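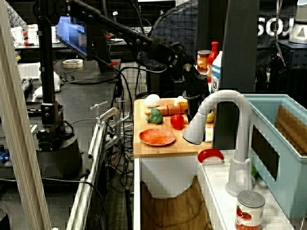 6 min read

Getting There Is the Game: Nii Nyarko on travel rules

By Benedek Vida

Nii Nyarko has been running tabletop campaigns since middle school and writing them for pay for a good deal less time than that. His new game, Muro, is a fantasy RPG about hauling cargo through mountain country, and most of the rulebook is travel. Combat gets one chapter, near the back. I played it twice over the summer and then called him to talk about why he would build a game around the part most groups skip.

"I skipped it too," he said. "Every game I ran, somebody would say we go to the capital, and I'd say okay, three weeks later you're at the capital. Maybe I'd roll for wolves. The wolves never mattered. You'd fight them, you'd sleep, you'd be back at full health, and then the real session started."

He said he didn't think much about it until he was running a long home campaign in a setting called Lekar, which later became the default setting for Muro. The party had to move a church bell from a foundry town to a village on the other side of a pass. He had planned for the trip to take half an hour of table time. It took two full sessions.

"They wouldn't stop talking about the bell. How do you get it over a river? Who sleeps next to it? They hired a guy with oxen and then they got attached to the oxen. I had this whole villain waiting in the village and I never used him."

The river was the Cukora, and it is still in the book as the first crossing in the starter scenario. When I played, our group lost a wagon there and spent the rest of the night arguing about which sacks to leave on the bank.

The basic unit of play in Muro is the leg. A leg is any stretch of road between places where you can rest properly, and it might be one day or six. At the start of each leg the players decide who leads, who watches the load, and who looks after the animals. Then they draw from a deck of road cards, and the card tells them what kind of trouble is coming and which job it falls on. I asked why he used cards when most games in this style use a random table.

"Because a table doesn't remember anything," he said. "You can roll a rockslide three times in a row. With the deck, once the rockslide is gone, it's gone until you reshuffle, and you only reshuffle in town. So on a long trip players start to figure out what's left. They know the bad bridge is still in there. That changes how they pack."

The deck was a fight with the publisher, Abubakari, which had only printed books before this. Adding cards meant a box, and a box meant higher shipping. The first print run was set at 2,000 copies, and Nyarko was asked more than once if the cards could be a table in an appendix.

"I wrote the table. It's in there, for people who buy the PDF. It works. I just think it's worse."

Where I had more trouble was the load rules. Encumbrance is the rule that a lot of groups throw out first, and I have thrown it out of every game I've run. Muro gives each wagon 10 slots and each person a few more, and nearly everything takes up a slot. Food takes a slot. A tent takes a slot. Weapons take a slot each, so in our first game two of the players left their swords at home.
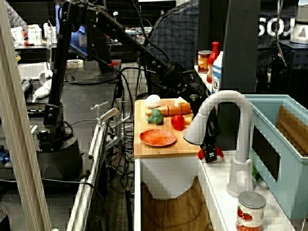

"People hear encumbrance and they think pounds," Nyarko said. "They think of adding up a column of numbers. I hated that. What I wanted was something you could see from across the table. If the row is full, it's full. You don't have to do any math to know you can't take the harp."

He told me an early draft did use weight, and that the playtesters were polite about it. They filled out the sheets and handed them back and never once looked at them during play. He switched to slots, printed a wagon on a sheet of card stock, and had people put tokens on it.

"Right away they were moving stuff around. One person would slide the tent off to make room and someone else would put it back. That was the first time I heard people argue about it in character."

I asked about magic, because there's very little of it. There are no wizards among the starting characters, and the few charms in the equipment list are mostly for keeping things dry. A reader on a forum I follow complained that this makes the game a logistics exercise with elves taken out.

He laughed at that. "That's fair enough. I did have a spell list for a while. The trouble is that flying ends the game. Teleporting ends the game. Making food out of nothing, that's half of the decisions gone. Every time I put in a spell that was fun to have, I had to go and write a reason it didn't work on the road, and after a while I got tired of writing those."

There is a chapter on adding spellcasters for groups that want them. Casters in Muro can do big things, but they need to rest in a town afterward, and until then someone else has to cover their job. I haven't tried it yet. Nyarko said it was the last thing he finished and the part he would most like to revise.

He also wants to fix the winter rules, which he agrees are too hard. A leg in snow doubles the food cost, and with a small group there isn't a way to carry enough unless you give up most of the cargo. In our second game we turned back before the pass and sold everything at a loss. He seemed pleased to hear this.

"Did you have a good time, though?" he asked.

I said most of us did. One player felt that the whole evening had been spent getting nowhere, and she would have liked a fight.

"I'd put her in charge of the animals," he said. "The animal cards are where most of the fights are. There should probably be a note about that in the book."

He is working on a second scenario now, set downstream on the Cukora, where the cargo goes by barge. Boats use the same slots as wagons but can't be unloaded between landings, and he is still testing how long the legs should be. He hopes to have a draft ready for outside groups by February, and anyone who bought the boxed set will get the PDF free.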